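Chapter 3
The Table and What Lands on It

Before you begin

You should have read Chapter 2 and done the drawer exercise. If you read Chapter 2 and thought about doing the drawer exercise, you are in good company, and you can do it now. Bring back the list you made of things with no fixed place. You will need it in Section 3.2.

By the end of this chapter you should be able to sort the contents of a table into groups that make sense to someone other than you, pick a container for each group, and pack soft, round and awkward things so that they can be found again without unpacking the rest.

3.1 Why tables fill up

A table is the most honest piece of furniture in the house. A closet has a door and a drawer has a front, but a table shows you every decision you have put off since the weekend. It is flat and at a handy height, and it asks nothing of the person putting something down. Shelves are worse at this. A shelf is usually too full or too high, and a person holding a bag of snacks and a phone charger will walk right past three shelves to reach a table.

Things arrive on a table in one of two ways. Some are put there to be used, like a fan in July. Others are put there on the way to somewhere else and never complete the trip. We will call the first kind residents and the second kind travelers. Most of the work in this chapter is telling them apart, and most of the arguments in a shared home come from two people filling out that form differently.

The test is simple and a little unkind. Ask what would happen if the thing were gone tomorrow morning. If someone would come looking for it at the table, it is a resident. If someone would come looking for it all over the house, it is a traveler, and it should be helped along.

3.2 Trays, pouches and other small borders

Once you know what is staying, give it a border. A shallow tray is the cheapest border there is. It doesn't hide anything, it slides to one side when dinner shows up, and it makes a group out of things that had nothing in common five minutes ago. A small box, a pouch and a stray packet are clutter when they lie on a tablecloth. Put a rim around them and visitors assume you have a system.

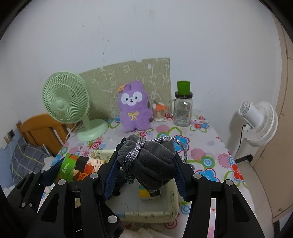
The rim has limits, and they are reached sooner than you expect. A shallow tray holds one layer. When a second layer goes in, the first layer is no longer being stored; it is being buried. If you can't see the bottom item without lifting the top one, you need either a second tray or fewer things, and the second tray is the answer everyone picks.

Soft containers work differently. A drawstring pouch takes the shape of what is in it, and it closes on almost anything you can stuff through the neck. For this reason people love pouches and then can't remember what is in them. From the outside, a pouch of earrings and a pouch of spare buttons look equally mysterious. Follow two rules:

One pouch, one kind of thing. "Small" is not a kind of thing.

Pull the cord closed only when the pouch is finished. A pouch left half open will be treated as an invitation.

Tubes and canisters bring their own trouble, as anyone knows who has set one on its side near the edge of a table. Stand them up if they will stand. If they won't, lay them against a rim or between two heavier things. A cylinder on its side in open space has plans of its own, and they involve the floor.

3.3 The order of work

Clear by kind, and leave position out of it. Beginners like to start at the left edge and work across, as if mowing a lawn. This feels like progress and gives you 19 small piles. Pick up all the paper first, wherever it is. Then take the food, sealed or open. Then take whatever belongs in a bathroom and has no business being near a snack (cotton swabs are a steady offender here, and seem to travel on their own). Then do cups and jars. Leave anything with a power cord for last, and check where the cord goes before you lift the thing it belongs to.

What remains will be the objects people have feelings about. Every table has one or two. A plush toy takes up the space of a decent fruit bowl and does none of the work, and you will not win that argument, so don't start it. Give the toy a spot at the back. It counts as a resident. Now work around it, and put the everyday things in front where a hand can reach them.

Try the order of work on your own table before you read the rest of this section. Write down which kind took the longest. Students nearly always guess food, and it is nearly always paper.

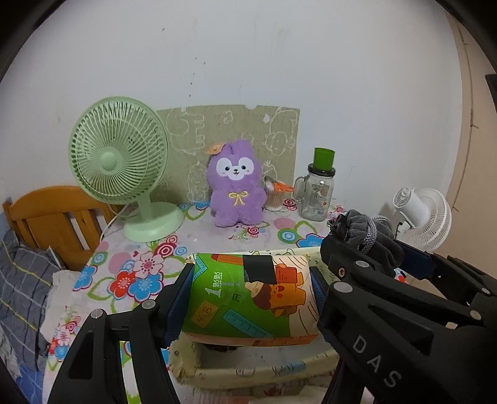
One reader of the first edition wrote in to say that all of this was fine for people who live alone. In a house with four other people, she said, the table is public land, and clearing it by kind only means that everyone's things get mixed together and everyone is mad at whoever did the mixing. She sorts by owner first, one tray each, and does the kinds later if she has any strength left. Her family calls the trays "the mailboxes." She added that her own tray is the fullest and that she would thank us not to bring it up.

We think she is right about shared homes, and the exercises at the end of this chapter now come in two versions. Sorting by owner takes longer at the start and saves a good deal of shouting. It does have one weak point, and that is the thing with no owner. Someone bought it, someone opened it, and when you hold it up in the kitchen doorway everyone in the house studies the ceiling. Set up one extra tray for these. Empty it on a fixed day and announce the day beforehand. You will be surprised how many owners step forward once the trash bag is out.

Words to know

Resident: a thing that is used where it stands.
Traveler: a thing on its way to somewhere else.
Border: any edge that tells people where a group stops.
Burying: adding a second layer to a container built for one.

Warm-up

Choose one flat surface in your home, no larger than a card table. Without moving anything, mark each object on your Chapter 2 list as a resident or a traveler. Ask another person in the house to do the same on a clean sheet, and don't let them see yours. Compare the two sheets in a calm voice. Keep both, as Section 3.4 begins with the objects you disagreed on.

Contact Prydderch Schoolbooks | Copyright 2025 Prydderch | Back to top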